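From: Neville Wragg
To: Setis member properties list
Date: February 18, 2021
Subject: Re: Cancellation terms for advance-purchase rates

Dear colleagues,

Thank you to those who wrote in after Mr. Vlček's message. The office has now reviewed the points he raised, and the reply below has been agreed with the reservations desk. His message is quoted first for members who joined the list after it was sent.

Přemysl Vlček (Hotel Trnka) wrote:

> Dear all,
>
> We have had several guests this winter who booked the advance-purchase
> rate through the shared reservations page and then asked to move their
> stay to a later date. The confirmation e-mail tells them that the rate is
> "non-refundable." It says nothing about whether the dates may be changed.
> Our front desk has been allowing one change without a fee. I understand
> from the Dinosley that their desk does not allow any.
>
> A guest who stayed with both of us in November pointed this out, and I
> did not have a good answer for her. Could the office tell us which of
> the two is correct? If the matter is left to each property, could the
> confirmation at least say so?
>
> I would also like to know what happens to the breakfast supplement when
> a stay is moved into a period with a different supplement. At present
> we absorb the difference.
>
> With kind regards,
> Přemysl Vlček
> Hotel Trnka

The position under the current member agreement is as follows.

1. Date changes. The agreement leaves date changes on advance-purchase bookings to the individual property. Both the Trnka and the Dinosley are therefore within the rules. The office accepts that guests see one reservations page and one confirmation, and that they reasonably expect one set of terms. From the start of the coming season, all properties will allow one change of dates without a fee, provided that the guest asks at least 17 days before arrival. The new dates must fall within the same calendar year, and any difference in the room rate is payable by the guest.

Requests received after that deadline remain at the discretion of the general manager. Please record the decision in the booking notes, whichever way it goes, so that the reservations desk can answer the guest if he or she calls again.

2. Breakfast supplement. The supplement in force on the new dates applies. Properties may absorb the difference if they wish, but they are not expected to do so. Where the supplement is lower on the new dates, the guest should be charged the lower amount.

3. Wording of the confirmation. The sentence that begins "This rate is non-refundable" will be replaced. The proposed text reads: "This rate cannot be refunded. You may change your dates once, free of charge, up to 17 days before arrival. Any difference in the room rate or breakfast supplement will be payable at the hotel." Comments on the wording may be sent to the list or to me directly.

4. Existing bookings. The reservations desk reports 541 advance-purchase bookings currently held for the coming season across all properties. These guests will receive a short e-mail informing them of the new terms. Properties are asked not to write to them separately, as two messages with slightly different wording would cause more calls than they prevent.
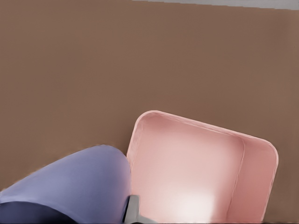
5. Group bookings. None of the above applies to groups, which continue to be handled by contract. The Gindell has asked whether a family party taking several rooms counts as a group. It does if the rooms were booked under a single contract. If they were booked online, each room is treated as a separate booking and carries its own right to one change.

6. Printed material. Some 900 copies of the current rate leaflet are still in storage at the office. They carry the old wording on the back page and should no longer be placed in guest rooms or at reception. Properties that hold their own stock are asked to remove it before the season opens. A revised leaflet will be printed once the wording in item 3 has been settled, with an initial run of 2000. Please let the office know how many your property needs, and whether you would like them delivered with the registration cards or sent separately.

Mr. Vlček also asked, in a later note to the office, whether the reservations page could let guests change their own dates without calling. The present system does not support this. The question has been passed to the supplier, and I will report to the list when we have a reply.

Yours sincerely,

Neville Wragg
Member Services
Setis Hotels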